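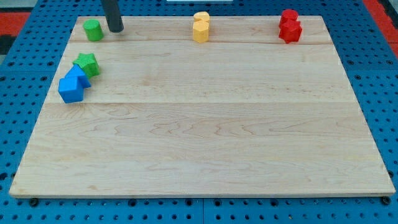

Maple board on the blue pegboard, blocks along the back

abundio_j
Finally got the shape blocks out again after the holidays, and I'm so pleased with how they look on this board (I love that wavy grain!). My question is for anyone with little ones who sort. Do you put them out by color or by shape? I'm leaning color, with the yellows stacked up and the reds stacked up, but my sister in Rutherford swears by shapes first.

erbymama
Color, every time! My grandson is 17 months and he couldn't care less about a hexagon, but he'll hunt down every yellow thing in the house, bless him.

Thibault Pruvost
I'd go the other way, I'm afraid. Stars and gears feel so different in the hand, and mine picked by feel long before they had any color words. I would also lay them flat to start with. Stacks get knocked over before any sorting gets done.

erbymama
Knocking them over is the best part, Thibault!

abundio_j
Ha, fair enough, both of you. I'll try color this week and shapes the next. Does anybody oil their maple, by the way? Mine hasn't had a drop since December.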